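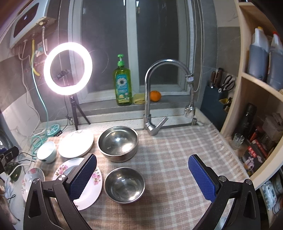
Counter cloth

A counter cloth is a piece of woven fabric spread over a kitchen worktop, usually close to the sink, so that plates, bowls and pans can be set down on it. It is one of the humblest textiles in the house and one of the most rewarding to look into: half tablecloth, half tea towel, with habits and patterns of its own. The name covers both cloths made for the job and old tablecloths that have moved from the dining table to the worktop, often in a faded check.

Names

In the Rustad district the usual word is "bench cloth", while older households in Grastuna speak of a "setting cloth", as things are set on it. "Draining cloth" is sometimes used for the same article, though strictly that is a thicker cloth kept for dripping dishes. Shop catalogues tend to list all of them under table linen, which makes them maddeningly hard to find!

Fabric and pattern

Cotton is the common choice, followed by linen and mixtures of the two. A good counter cloth is heavy enough to lie flat when a stack of plates is dragged across it (and it will be dragged). Very smooth cloths slip on polished stone; a slightly rough weave holds its place beautifully.

Checks are far and away the favourite pattern. Beige with pink, blue with white and red with white all turn up again and again, and there is real pleasure in seeing flowered china against them. The two should fight, a flower on a square, yet they look splendid together. Plain cloths are rarer and show every tea stain.

Edges may be hemmed or fringed. A fringe is made by pulling out the last cross threads and leaving the others hanging, sometimes knotted in small bundles. It looks lovely along the side of a worktop, but it can catch on drawer handles, and a cloth with knotted ends needs a gentler wash.

What stands on it

The contents change through the day, but some things are regulars. Dinner plates go in a stack, generally with the plainest or the most used on top. Odd plates from other sets gather beside them, laid flat or leant on edge. Stainless steel bowls are wonderful companions to a cloth, as they are light, do not chip and make far less clatter on fabric than on bare stone. They are commonly kept in several sizes, the small ones for beaten eggs or chopped herbs and the larger for dough and salad.

Small china bowls, pan lids and the occasional piece of fruit also find their way there. Washing-up liquid and folded cleaning cloths are better on the window ledge, if the kitchen has one behind the sink, where they leave the fabric free.

Placing and folding

The cloth is normally laid with its long side along the front of the worktop. Where the tap has a pull-out spray, a gap is left at the back so that the hose does not drag over the fabric. Near a hob or a gas flame the cloth should stop well short, and any fringe should be turned under.

Many people fold the cloth double. This gives a softer bed for thin china and allows it to be turned over at midday for a fresh side. Four folds are too many: tall glasses wobble.

Care

Crumbs are shaken out daily and the cloth is changed whenever it feels damp or smells of food. Colourfast cotton takes a hot wash well. Fabric softener is best left out, as it makes cotton less thirsty. Grease marks come up nicely with a drop of washing-up liquid rubbed in before the wash.

Collections and study

Britt-Marie Skjelbred's catalogue of household cloths from Rustad and Grastuna remains the great treat for anyone drawn to the subject. It records 798 pieces, of which 200 are described as used mainly on the worktop, and sorts their checks into 23 groups by the width of the stripe. Two weaves, Avar and Woltico, are named in it again and again. Avar is the looser, with a broad check and a deep fringe; Woltico is tight, small-checked and always hemmed. Skjelbred was especially fond of the mended pieces, and 20 of them have a chapter to themselves, with drawings of every darn.

See also: Tea towel; Tablecloth; Dish rack; Mixing bowl

Page last revised 2018-08-03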